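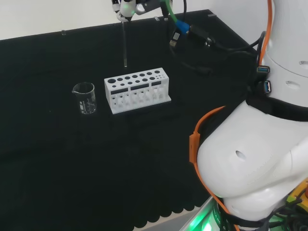

Rallorer

Rallorer is a small single-board computer and input/output board, sold mostly to hobbyists and schools. Designed by Cirilo Chávez and Ayuba Sarpong, made by Stellstead. First boards shipped in September, general sale from 24/01/2020. Known for its screw terminals, its odd colour-coded headers and a power input that puts up with nearly anything.

Contents
1 History
2 Hardware
3 Software
4 Versions
5 Reception
6 See also

History

Chávez had been building logging boxes for greenhouses and got sick of rewiring them. Sarpong wrote the firmware. The first prototype was hand soldered, ran hot and had the reset button under the network jack where you couldn't reach it. Second one fixed the button, not the heat.

Stellstead took the design on after seeing it at a maker fair in Wirnham. A first batch of 800 boards was built, and a fair number of those went to a school program in the same town. The name is a made-up word. Sarpong has said it came from a misread label on a parts drawer, Chávez remembers it differently. Neither version has a source [citation needed].

Hardware

Main processor is a low-power 32-bit part with a second, smaller controller beside it that looks after the pins. The split means a crashed program doesn't drop the outputs – they hold their last state until the watchdog trips. Some users like this. Others turn it off straight away, especially if there's a motor on the end.

There are 40 pins on the main header, 27 of them free for general use. The rest are power, ground, and a debug port. Analogue inputs are on the short edge of the board, grey header. Digital is blue, power is red. Early manuals had the grey and blue swapped on the pinout page, and copies of that page are still floating about online, so check against the silkscreen.

Power comes in by USB or by a two-way screw terminal. Reverse polarity protection on the terminal only. No battery connector on the base board. 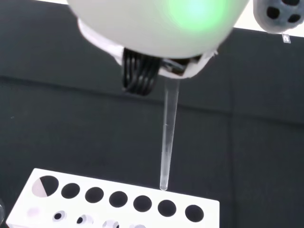
The mounting holes are not on the same spacing as other popular boards, a common complaint. An adapter plate is sold seperately. The drill template in the back of the manual prints at the wrong size on Letter paper unless scaling is switched off.

Software

Programmed in C or in a cut-down Python. The Python side is slower but it's what most of the school material uses. Code goes across by USB as a plain file copy, no driver needed. A desktop editor came with the first version and was later dropped in favour of a browser one. The old editor still works, gets no updates.

Libraries cover the usual things: displays, temperature sensors, stepper drivers, real-time clocks. The stepper library was rewritten by users after the original kept missing steps at low speed, and the rewrite is now the official one. Licence is open for the firmware and libraries, closed for the board layout. This has been argued over on the forum more than once.

Versions

Rallorer 1 – the original. Now out of production.

Rallorer 1b – same board with a bigger heat spreader and the correct manual. Often sold as a plain "1", the only way to tell is the small b next to the logo.

Rallorer Mini – 17 pins, no screw terminals, no second controller. Programs written for the full board mostly run, but anything that relys on the outputs holding after a crash won't.

Meléndez – code name for the planned wireless model. Shown once as a bare board, no release since. Pages listing it as on sale are wrong.

Reception

Reviews were kind about the build and the terminals, less so about the price and the thin documentation. The schools pack was better recieved than the bare board, mainly for the printed workbook. Reviewers who tried the Mini tended to ask what it was for.

Availability outside Wirnham was poor for the first while and resellers marked it up.

See also

Single-board microcontroller
Watchdog timer
Screw terminal
Stepper motor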